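Ticket: Cable and cord handling, arm station 2 – work instruction does not match practice
Project: Trullico
Opened by: Antigoni Tzanetos
Assigned to: Christos Alexiou
Priority: Normal
Status: Closed, with one follow-up

Antigoni Tzanetos, opening note

The Trullico handling rules say the arm must stop and log a fault if a strand is touching both fingers while the gripper is closing on something else. On station 2 the arm does not stop. It closes, lifts and carries on, and the run is marked good. I went through the November logs and found 17 runs where the operator's note mentions a strand in the fingers and the fault column is blank.

I need to know whether this is a setting, a worn part or a problem with the rule.

Christos Alexiou

Checked the gripper first. Finger pads are in good shape and they meet evenly. Force limit is set to 700 in the controller, same as station 1. Swapped the two controllers' settings files and the behavior stayed the same on both, so I don't think it is a worn part.

Then I looked at how the rule is written. Section 4 says "a strand in contact with the fingers." With thin material laid in loops, there is nearly always something close to the tips, and the current check only looks at the gap between the fingers once they close. A thin strip barely changes the gap. The check passes it. 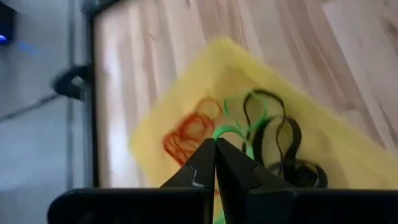
Wrist view, station 2. Green and black loops on the yellow cloth, fingers close together.

From a view like this I can't say if the green strand is between the fingers or just in front of them. I asked two operators and got two answers. If we can't agree on it, the fault column won't mean much.

Tried so far:
– Lowered the gap threshold. False stops on bare cloth. Put it back.
– Slowed the closing speed. No change.
– Raised the wrist image rate. Helps a person reviewing the run, does nothing for the check.

Antigoni Tzanetos

Then the wording has to change before the setting does. Please don't touch the threshold on station 1 until we have a new text. The Beltside cell uses the same section and they will copy whatever we do.

Christos Alexiou

Proposed wording for Section 4:

4.1 Before closing, the operator confirms from the wrist view that the target is clear of other strands. If it can't be confirmed, the run is marked "unclear" and not "good."
4.2 After lifting, the arm holds for 3000 ms. The operator checks the side view for anything hanging from the fingers that is not the target.
4.3 A run marked "unclear" twice in a row is stopped and the material is laid out again by hand.
4.4 Cords and cables go in an open bin with walls you can see through. Nothing is left hanging over the rim when the arm is enabled.

4.4 is new. The old text didn't mention bins at all, and we use them every day. Side view with the bin on the table:
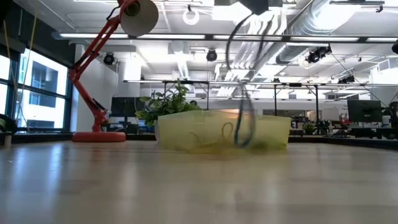
Leonidas Ververidis wrote back that 4.4 is fine for short cords but won't work for the long cables, which spring back over the rim as soon as you let go. He would like the limit to apply to cords only, with long cables coiled and tied before they go in. He also thinks 4.2 should say who is looking at the side view, as the person at the controls is usually watching the wrist view.

Antigoni Tzanetos

Agreed on both. Changes made:

4.2 now names the second operator for the side view. If there is no second operator, the hold stays on until the first one has looked and pressed continue.
4.4 split in two, cords and long cables. Long cables are coiled and tied.

I also added a line that the plain word "strand" covers cord, ribbon, strip and cable in this section. Ourania Gavalas has the draft and will send it on to Beltside.

Christos Alexiou

3000 ms hold is set on both stations. The "unclear" option is in the run menu. Old runs stay as they are, with a note on the 17 pointing to this ticket. Closing.

Follow-up: Mirnow controller update, check that the hold time survives a restart. Assigned to Ayodele Edet.

Recent tickets
Side view drops out when wrist image rate is raised
Fault column blank after export
Station 1: continue button needs two presses
Section 6, labels for bins and trays
Karabulut finger pads, reorder

Trullico support desk | Contact the desk | Back to top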